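Folding trousers, part three: the hems

In the last post I promised to write about the trouser results, and then November came and I was busy with the rewrite of the planner. So now I finally do it.

For readers who are new: since spring I work on folding clothes with one arm, in my free evenings. The code is called Mamo. Towels and T-shirts were the first two parts. Trousers I left for later because I thought they would be easy, only a long rectangle with a cut in it. This was a mistake of mine.

The old method looked for four corners of the garment from an overhead camera and took the grasp point from there. With towels it is fine. With trousers the two hems lie close together, and the corner detector liked to take one corner from each leg. Then the gripper went to a point between them and closed on the table.

Viorica Voicu suggested to me that I stop looking for corners at all in the last part of the approach. Her idea was simple: go with the overhead camera only until the hand is near the leg ends, and after this use only the wrist camera and search for the hem as a line. A hem has two long parallel edges, the edge of the cloth and the stitching, and on jeans the stitching has a different color from the denim. I trained a small network for this line, first on the Flimix set, which has mostly shop clothes on hangers, and then on 451 pictures which I labeled myself on the train to Borkau. I do not recommend labeling on the train.

The test was 200 attempts, half with the old method and half with the new one. An attempt counts as good if both layers of the hem are between the fingers and the leg lifts without slipping. The old method had 49 good ones. The new method had 70. I hoped for more, to be sincere, but it is a clear step.

What still goes wrong? Mostly two things. The first is the faded areas. On light patches the network sometimes sees an edge where there is only a change of color, and it draws a short false hem in the middle of the leg. The second is the place where the legs meet. If one leg lies a little on the other, the border between them is long and straight, and for the network this is a very attractive line. I now ask that a hem must end at a rounded corner on the background side, and this removes many of the false ones – but not on dark tables, where the corner is weak.

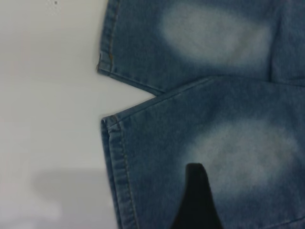 Wrist view over the leg ends, with the tan stitching along the hems and the pale patches farther up.

Next I want to try corduroy, and a pair of black work trousers where the thread is also black. I expect that the line method will suffer there. Viorica thinks a light from the side could help, and on Monday I will pick up a small lamp in Dradwood to test this.

The weights are not public yet, the labels need cleaning first. If you need them earlier, write to me.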